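Home | What's On | Swap Shed | Contact

Bench tidy, 23rd May

Back bench at Grandura getting sorted at last. Cords first. Untangle, coil, label, and any adapter without a mate goes in the Inga tub. Scrap paper in the recycling pls, not left amongst the cables. Totes stay on the wall.
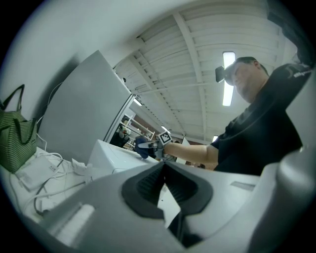
Still to do

Shelves. Bring a marker and some masking tape, we're down to 2 rolls. Labels to Arif Miah by early June, he's doing teh colour coding.

Comments (2)

Gevora: Got a bag of spare cords in the garage, want them?

Erkico: Yes to colour coding!!

We use cookies. Accept | Manage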